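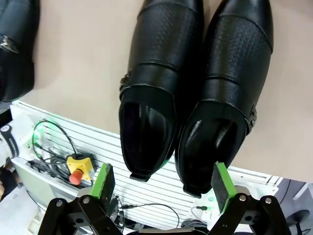

Employers who require formal dress should say plainly what they mean by a dress shoe. In April the Farasholm office revised its guidance to staff and, in doing so, named only the laced black oxford. The Buthelezi office soon adopted the same wording.

In my view the rule is too narrow. A black leather monk strap, closed by a buckle, is as formal as any business meeting demands. It suits employees who find laces difficult to tie, and it can be polished and resoled like any other good shoe. A pair at $200 is a serious expense for a new clerk, who should not have to buy a second for the sake of a fastening.

The guidance should require black leather, clean and in good repair, and leave the closure to the wearer. Both offices will review their wording again next year, and I urge them to amend it then.

Farhad Tabrizi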